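Week 9: Kitchen work

Reading for this week: the Kollár handout on household tasks, and your own notes from the lab visit in Flestport.

Last week we looked at shop-floor jobs, where parts arrive in the same place every time. Kitchens are harder. Food bends, tears and slips, and no two pieces have the same shape. A person making a burger doesn't think about any of this. A program has to deal with all of it.

One common shortcut is to change the object instead of the hand. If the food is held in a clip and the clip has a flat strip on it, the gripper can go for the strip and leave the food alone. Bun, patty and lettuce then become nearly the same problem.

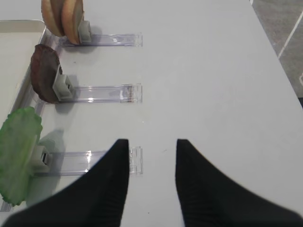 The cost is that somebody has to put the clips on. When you read a success rate, ask what was done by hand before the clock started. The Wuva trials at Okanville reported 90 percent over 20 runs, with setup left out of the timing. Setup took over 2 minutes per run – longer than most people need to build the burger.

So, can machines do this chore yet? In part. Picking up a prepared item and setting it down is within reach. Taking a loose lettuce leaf out of a bag is still unreliable, and so is pulling apart two buns that stick together.

For next class: choose one chore from your own kitchen and write out each step. Mark the steps where the object changes shape. Bring a paper copy.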